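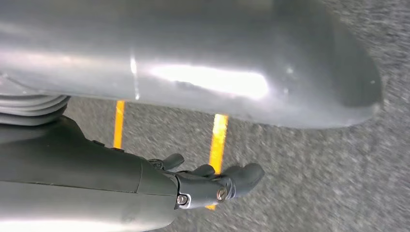 Kollex, Monday morning.

I'd promised Dinesh Rastogi I would only take half an hour of his time, and we were still talking when the lunch bell went (there is a real bell, I jumped). We'd agreed to talk about shelving. I know how that sounds! But I have moved apartments three times in five years and own one good closet, so a man who looks after 2,512 storage locations is pretty much a celebrity to me.

Dinesh has been at Kollex nine years. Before that he was at Naidu, unloading trucks, and he still talks about a shelf the way somebody does who has had to reach the back of one.

"People start with the shelf," he told me. "They buy the shelf, they put it up, they're proud of it, and then they look for things to put on it. I want to see the boxes first. Bring me your boxes and I'll tell you where the beams go."

So how do you decide where the beams go? He pulled a folded sheet out of his back pocket, soft as a napkin, with a hand-drawn table of carton heights on it. Kollex takes in 48 sizes of carton, and he has every one of them on that sheet. The beams get moved twice a year, in April and again in the fall, over a weekend, with everybody grumbling and somebody's aunt sending samosas.

"The first time, we changed everything at once," he said. "Terrible. On Monday a picker went to get filters and came back with Vevotton pillowcases. Now it's two aisles at a time and the fast stuff stays put."

The fast stuff is what you'd call the everyday things: tape, filters, mop heads, the plain white Vevotton sheets that go out to hotels. All of that lives between knee and shoulder. Heavy goes low, light goes high, and anything you only need at Christmas can go right up top where it's a nuisance. I asked if he does this at home too, and he laughed and said his wife has banned him from the pantry.

I wanted to know about the color, because I'd been looking at all that blue under the strip lights and thinking it was rather cheerful. Was it a safety thing?

"It was the color they had," said Dinesh. He does like it, though. Brown cartons show up well against it, and so do gaps. He can stand at the end of an aisle and spot a hole in the stock before the system tells him, or so he claims, and Capucine Delorme, who was going past with a clipboard, rolled her eyes and then admitted he's usually right.

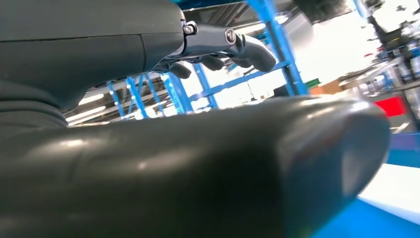

Florian Vidal doesn't agree with him about labels, and asked me to put that in. He'd like them on the upright, at eye level, one strip for the whole bay, and thinks a label on every beam makes people slow because they read all of them. Dinesh had heard this one before.

"Florian is tall," he said. "Ask somebody who's five foot two where eye level is."

The beam labels have won for now. They're yellow, they're big, and there's an arrow on each one pointing up or down, which came in after a very bad week with two levels of nearly identical Kultow hinges. Left-hand and right-hand. 366 of them had to come back. "I don't want to talk about the hinges," Dinesh said, and then talked about the hinges for ten minutes. They're in different aisles these days.

We got onto boxes after that, and I learned that I've been packing mine wrong my whole life. I leave space on top so the lid closes nicely. You should fill it right up, he says, paper in the corners first, so the box above has something to stand on. A half-full carton at the bottom of a pile will fold in on itself, and always overnight. He also won't have a box put away with the writing to the back. If he finds one he turns it around, even on his way to the restroom, even in his coat.

What about those of us with one closet and no beams to move? He thought about that for quite a while.

"Take everything off one shelf," he said. "Just one. Measure the tallest thing you're keeping, then put the shelf above it a hand higher, so you can get your fingers in. Most closets have the holes already drilled. Have you ever moved yours?"

I hadn't. I did it that night with a butter knife and a lot of swearing, and I got a whole extra shelf out of it, and my sweaters are on it now. The butter knife is bent.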